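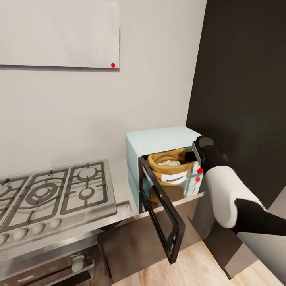
O forno pequeno voltou às cozinhas

Em Ballwood, a padaria do bairro fecha às segundas-feiras e os moradores habituaram-se a guardar pão de domingo. Na manhã seguinte, aquece-se em casa, quase sempre num forno de bancada. O aparelho que durante anos serviu só para torradas passou a fazer o jantar em muitas casas, e a razão mais citada é a conta da luz.

A cooperativa de consumo Ifans, com sede em Koststead, perguntou aos seus associados como cozinham durante a semana. Responderam 200 agregados. Desses, 84 disseram usar o forno pequeno mais vezes do que o grande, que fica para os assados de família e para o Natal. Os casais sem filhos e as pessoas que vivem sozinhas são quem mais mudou de hábitos.

A diferença está no volume de ar a aquecer. Um forno encastrado demora a chegar à temperatura e, para duas coxas de frango ou um tabuleiro de legumes, boa parte do calor perde-se. O forno de bancada aquece depressa e arrefece também depressa, o que no verão se agradece.

Há limites. As resistências ficam perto da comida e o topo queima antes de o interior estar pronto. Convém baixar um pouco a temperatura indicada na receita e cobrir os gratinados na primeira metade do tempo. Bolos altos saem mal. Tartes baixas, bolachas e peixe em papelote saem bem.

O lugar também conta. O aparelho precisa de espaço livre dos lados e atrás, e a porta, quando abre para baixo, ocupa mais bancada do que se imagina na loja. Vale a pena medir com ela aberta. Quem tem armários superiores baixos deve verificar no manual a distância mínima.

A limpeza é a queixa mais comum. As migalhas acumulam-se no tabuleiro inferior e, se lá ficam, fumegam. A oficina Stirkik, que repara pequenos eletrodomésticos em Koststead, recomenda esvaziá-lo a cada cinco utilizações e passar o vidro com um pano húmido depois de frio. Os produtos abrasivos riscam a porta e apagam as marcas dos botões.

Na mesma oficina entram ainda fornos com mais de cinco anos de uso diário. As avarias costumam estar no temporizador, uma peça barata e fácil de trocar. Quando a resistência parte, o arranjo compensa apenas nos modelos melhores.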